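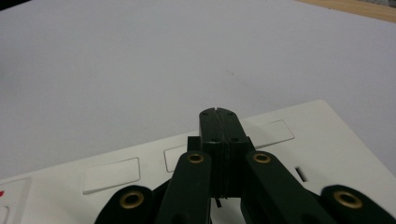 白墙与插座面板

Cliditz家用风干柜使用记：四千块钱能不能替掉一个北阳台

先交代立场。我从小吃阳台上晾出来的腊肠长大，对“把传统工艺装进柜子里”这种说法一向没什么好感。Cliditz这台柜子的包装盒上印着一句“老作坊的冬天，一年四季都在”，我看到就皱眉。老作坊的冬天有什么好的，我外公每年为了那几天的北风，半夜起来收肠子放肠子，冻得手指发僵，他要是知道有人拿这个当广告，大概会骂人。

不过朋友Azucena Ochoa去年冬天买了一台，在群里晒了好几次切片，油光透亮的，馋得我不行。她住的地方常年潮，晾什么霉什么，买这个情有可原。我这边冬天干爽，按理说用不着。后来Deák那边做活动，标价4000的机器卖到3000，我犹豫了一个晚上还是下了单。下面写的是一个冬天用下来的感受，做了2批腊肠，外加一块猪颈肉和几条鸭胸。

先说开箱和安装

柜子比我想的要重，送货的师傅搬进门就走了，说明书上写“一人即可就位”，我不信这是同一个人写的。柜门要自己装铰链，螺丝配得倒是齐全，就是说明书的图小得像邮票，左开右开两种装法混在一张图里，我第一次装反了，拆下来重来。里面的挂杆是不锈钢的，质感不错，这一项没什么可挑的。层架的网格偏稀，鸭胸平放容易往下陷，边上压出一道道印子，后来我干脆全部改成吊着挂。

有一点请务必留意：电源线很短。说明书又特别注明不要使用接线板，我能理解厂家的顾虑，但既然不让人用接线板，线就应该给长一点。我家厨房能放下它的角落离插座都差一截，最后只能挪到书房里。于是整个冬天我都在一股五香粉和白酒的味道里看书。家里人的评价我就不转述了。

温湿度控制：宣传页和实际之间的距离

面板上可以分别设定温度和湿度，还预置了几个模式，有“广式”“川式”“意式”和一个叫“匈牙利式”的。我对预置模式的看法是，看看就好。“川式”模式从头到尾没有任何烟熏的步骤，当然也不可能有，它就是一台风干柜。那它凭什么叫川式？我把“广式”和“川式”的参数抄下来对比过，温度曲线一模一样，只有后半程的湿度稍有出入。起名字的人大概觉得多几个地名能多卖几台。

温度控制我给好评。我放了一支自己的温度计进去，和面板读数一直对得上，夜里起来看也没有乱跳。湿度就差一些。刚挂上去的头几天，肉里出来的水汽大，面板显示的湿度已经降到设定值，我自己的湿度计却还高着。后来想明白了，它的探头装在靠近出风口的地方，吹的是刚除过湿的风，当然漂亮。柜子角落里那几根肠子可享受不到。

我就这个问题写信问过客服。回信的是一位叫Hazel Wojcik的女士，态度很好，承认探头位置“偏向气流上游”，建议我把设定值再调低一点，并且每天给肠子换位置。建议是有用的，照做以后确实均匀了不少。可我花这笔钱，图的就是不用每天换位置。要天天去摆弄，那跟外公当年有什么区别，无非是不用挨冻。

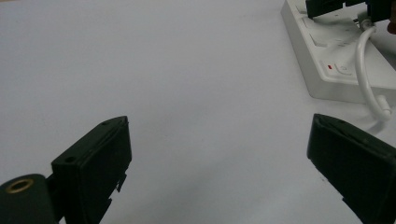

再说风。柜里有2个风扇，一上一下，声音不算大，但有一种忽高忽低的嗡嗡声，白天听不见，夜里安静下来就很明显。更让我在意的是风速没法单独调。懂一点行的人都知道，腊肠最怕的就是头几天吹得太猛，外皮先干成一层壳，里面的水出不来，切开是一圈深一圈浅，中间发软发酸。说明书里对此只字不提，附赠的食谱小册子上倒是花了整整一页教人怎么摆盘拍照。

我的第一批广式腊肠就吃了这个亏。完全照着预置模式走，肠衣用的是天然猪肠衣，肥瘦比例、糖和酒都按家里的老方子，出柜时外面看着挺像样，捏起来硬邦邦的，切开果然中间还是软的。蒸熟了能吃，味道也香，但是口感不对，外皮嚼着像纸。第二批我不用预置了，湿度先设高，再一天一天往下降，开头那几天还把下层挂杆空出来，在出风口前面挡了一块纱布，让风散开一点。这批就好多了，断面紧实，肥丁透明，拿去给Azucena尝，她说比她做的好。她用的是预置模式，从头用到尾，我没好意思多说。

猪颈肉是我最满意的一样。整块肉厚，干得慢，柜子恒温的长处才真正显出来，这种东西在阳台上我是不敢做的，白天太阳一晒，晚上又降下来，心里没底。用盐抹过，在冰箱里腌足日子，冲净擦干，裹上胡椒和一点茴香籽，网绳绑紧挂进去，之后几乎没管它，只隔几天称一次重。切成薄片配热馒头，非常好。至于它像不像宣传页上说的“产地级风味”，我没有在产地吃过，不敢乱讲，写宣传页的人吃没吃过我也存疑。

鸭胸则一般。咸味进得均匀，肉色也正，但皮下那层油总有一股闷闷的味道，我怀疑跟柜里空气不流通有关。它配了一个活性炭滤芯，说是可以去异味，更换周期写得含糊，“视使用情况而定”。滤芯只有Deák一家有售，价钱我觉得偏高，而且长期显示补货中。买机器之前最好先看看滤芯有没有货。

那个手机应用

还得说一说配套的应用，叫Justulora。注册要填手机号、邮箱和生日，我不明白一台晾肉的柜子为什么要知道我的生日。连上以后可以远程看温湿度曲线，这个功能我承认是好用的，出门在外也能瞄一眼。但它每天清早都给我推送“今日风味灵感”，点进去是卖香料包的。关掉推送的选项藏得很深，在“账户”里面的“偏好”里面的“生活方式”，找了很久。

应用里还有一个“风味成熟度”的百分比，随着天数往上涨。我做过一个小试验，把柜子清空，开着机器让它空转，它照样涨。可见这个数字和肉没有一点关系，完全是按时间算的。拿它来判断什么时候出柜的朋友请小心，还是老老实实称重、用手捏。有厨房秤的人不需要这个百分比，没有厨房秤的人应该先去买一个秤。

和别的办法比一比

动手之前我也考虑过Clustar出的那款小号柜子，便宜不少，没有应用，旋钮控制。我在一个熟人家里见过，做工粗糙些，门封条摸着也薄，控湿基本靠运气，但是有一样好：风速可以调。看到那个风速旋钮的时候我心里真有点不是滋味。如果只做腊肠，不碰整块的肉，我觉得那一款可能更对路。只是我没有自己长期用过，不能给它打包票。

还有人用旧冰箱改装，加一个温控、一个加湿盒和小风扇，网上教程很多。动手能力强的可以试，花的钱少得多，坏了也知道坏在哪儿。涉及电路改动的部分请找懂的人看过再通电。

至于阳台，冬天干冷、有风、没有太多灰的地方，我仍然认为阳台是晾广式腊肠的首选。今年一月我另外灌了一小份，同样的肉，同样的方子，挂在北阳台上，只是白天晚上各看一眼。成品拿去跟柜子里的第二批一起蒸，家里人蒙着眼睛尝，意见不一，我自己偏向阳台那份，香气更冲一点。当然也可能是偏心。

清洁和耗电

内胆是一体成型的，擦起来方便，底部的接油盘能整个抽出来，这个设计我喜欢。难清理的是风扇罩后面，油气会附在扇叶上，罩子用的是一种不常见的三角螺丝，家里没有合适的批头就打不开。我为此专门买了一套。门封条的缝里也会积油，用棉签慢慢掏吧。

耗电比我担心的低，冬天室温本来就不高，压缩机歇着的时候多。夏天我没有用过，不评论。广告里说的“一年四季”，等我哪天有兴致在大暑天做腊肉再来补写。

买还是不买

如果你住的地方潮湿，或者一年到头暖和，又确实想做整块的风干肉，这台机器在活动价的时候可以考虑，按原价买我不赞成。如果你只是过年灌几斤腊肠，家里有个通风的北阳台，那就省下这笔钱买点好肉，肉铺里现切的前腿和背膘，比任何预置模式都管用。

我自己的这台还在书房里放着，没打算卖，猪颈肉确实做上瘾了，眼下里面又挂着一块。只是下次厂家再出新款，我希望他们先把电源线加长，再把探头换个地方，食谱小册子里教拍照的那一页可以拿掉，换成怎么防止外皮结壳。

补充一点，有人在评论里问肠衣能不能用胶原蛋白的。可以用，但在这台柜子里更容易干裂，挂之前别拿针扎得太密，开头几天湿度设高一些。盐量和腌制时间请照可靠的方子来，不要因为有了机器就擅自减盐。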